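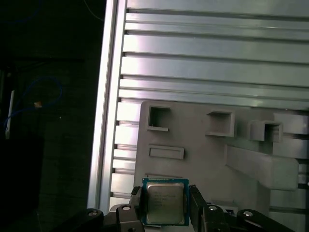

A desktop processor with its silver heat spreader.

Kolleo opens its customer messaging desk to small businesses across the region

9th January

Kolleo, the customer communications agency, is very pleased to announce that its shared messaging desk is now open to small businesses of every sort, from bakeries and bike shops to family-run motels. The desk answers the emails, website chats and text messages that pile up while an owner is out the back doing the work people came for in the first place.

The service began in November as a trial with 25 local businesses, and we would like to thank every one of them for their patience and their very frank phone calls. Over those first weeks the team handled over 400 customer messages, many of them about opening hours, quite a few about parking, and one memorable exchange about whether a wedding cake could travel by ferry (the bakery said yes, with conditions).

"I grew up behind the counter of my parents' hardware shop, and I remember Mum answering the phone with a paintbrush in her other hand," said Kerstin Wunderlich, founder of Kolleo. "People write to a small business because they like dealing with a person. We wanted to help owners keep that going, in their own words and with their own sense of humour, even on the days when they can't get near a keyboard."

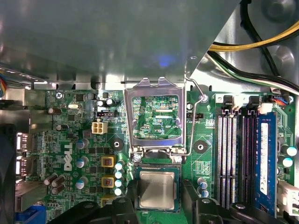

An open processor socket on a Dell desktop motherboard, with a processor resting below it.

Each business that joins spends a morning with a Kolleo writer, who listens to how the owner talks to regulars and puts together a short style guide. El Khatib, the spice and tea merchant, asked that every reply about an order finish with a brewing tip. Sternus, a framing studio, simply asked that we never call anyone "valued customer", and we have been glad to honour that.

Messages are answered seven days a week. Anything the desk can't settle, such as a complaint or a special order, goes straight to the owner with a note of what has been said so far. Kolleo has also partnered with Plesel, the booking software firm, so that appointments can be changed in the same conversation.

There are 200 places available in this first general intake, and 113 have already been spoken for. Owners who would like one of the others are warmly invited to get in touch through the contact page on the Kolleo website or to drop in to the office for a cuppa and a chat.

Media enquiries: Kerstin Wunderlich, Kolleo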